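Utari delivery robot: resetting the front camera in the simulator

3. Load the Wullwood map and place the robot on the plaza, facing the road. Set the camera pitch to 11 degrees down and save. The paving should fill the lower half of the view, with the line of bollards along its far edge.

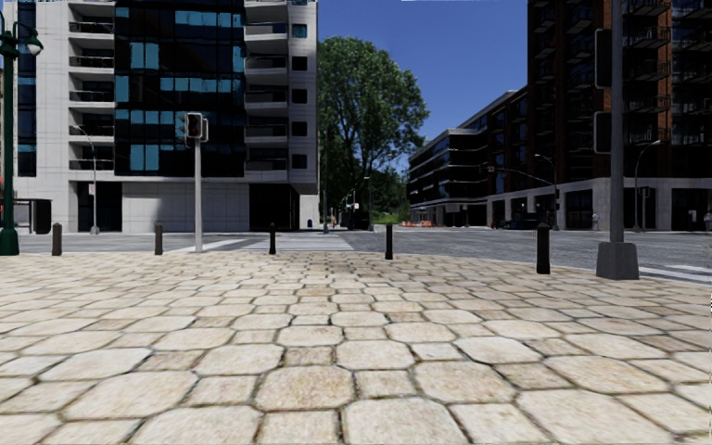
4. Run the kerb test at 63 per cent speed for 300 seconds – do not change the pitch during the run. Copy the log to Jistside.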